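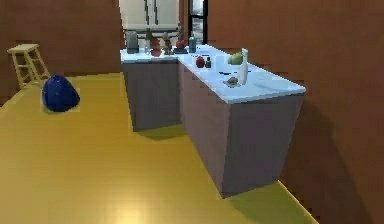
Sandra Tunstall wrote in the comments last month that a sourdough starter is a pet you are allowed to eat, and that I should stop complaining and feed mine. Fair enough, Sandra. I have fed it. It has now had more meals this March than I have, and it still smells like a gym bag with ambitions.

For anyone new, the starter came from my neighbor Elsie Dobson, along with two pages of instructions in pencil. Page one says 50 grams of flour, 50 grams of water, stir, wait. Page two is mostly about her sister. I followed page one.

The first loaf weighed 800 grams and could have held a barn door open. The second was flatter but had a nice crust, if you like your crust to go all the way through. Bradley Lambert ate three slices with butter and told me it was "very filling," and then he asked for a glass of water.

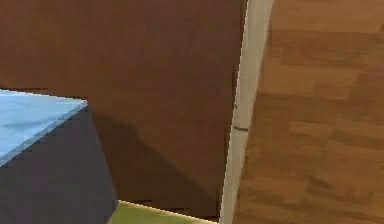

So for the third loaf I slowed down. I let the dough sit overnight in the fridge and took it out at 6 a.m., a time I had only heard about. I also bought a proper thermometer, which told me the middle of the bread was at 213 degrees when I finally pulled it out. I had been going by color before - mine, mainly, from standing over the oven.

It rose. Lopsided, with a hump on the left side, but it rose, and there were holes in it big enough to lose jam through. I took half of it over to Elsie, who tapped the bottom, listened, and said I should try rye next.

The rye flour is on order.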